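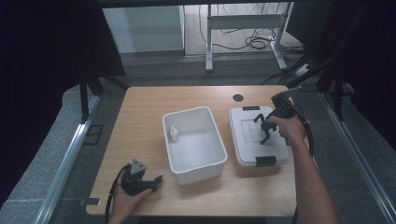
The Second Pair

By the middle of March, Igor Machala had written down 947 tries with the old grippers and none with the new ones. The new ones had come from Plilten in a carton with no instructions. He had left them on the windowsill for a while because he liked the old ones.

"They're heavier," he told Vondráček, when he finally picked them up.

"You haven't turned them on."

"I can feel it in my wrist."

Vondráček was at the desk with the log open. She had run the test room at Galirdale for as long as there had been one, and she did not argue about wrists. She read out the task. Bottle in the white bin, lid on, clips down. Then clips up, lid off, bottle out.

Igor squeezed both triggers a few times to learn where they caught. The old pair closed all at once. These had a long soft pull before anything happened, and his left hand kept finishing before his right.

On the first try he pushed the lid across the table. On the second he got it up on one side, and it slid back down. He said a word his mother would not have liked.

"Do I write that down?" Vondráček asked.

"Write down slip."

She wrote down slip.

He tried coming in lower. He tried resting the left gripper on the table to steady himself, and that was better. At four o'clock the light through the hall door went yellow and he had stopped thinking about the triggers, and the lid was coming up.

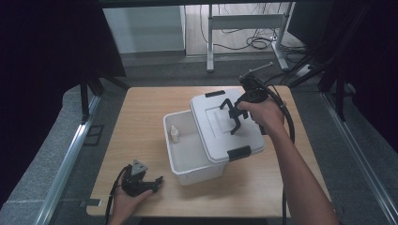 Lid off, bottle still standing in the box.

"Hold there," Vondráček said. "How does it feel?"

"Fine."

"Fine like the old ones?"

He thought about it with his arms out. His shoulder hurt. With the old pair he had always felt a small knock in the handle when the fingers met something hard, and he had steered by that knock without ever mentioning it to anyone. It was not in the forms. The new pair had no knock at all.

"They're quieter," he said.

"Is that good?"

"I don't know yet."

She typed for longer than the answer needed. The people at Jundis wanted 100 tries with each pair before they would pay for either, and they wanted a column of numbers - one to five, comfort, control, fatigue. There was no column for quiet.

"I'll put it in the notes," she said.

"Does anybody read the notes?"

"I do."

Igor put the lid back and pressed the clips down with his thumbs, because it was faster. Then he picked up the new grippers and waited for her to read out the task again.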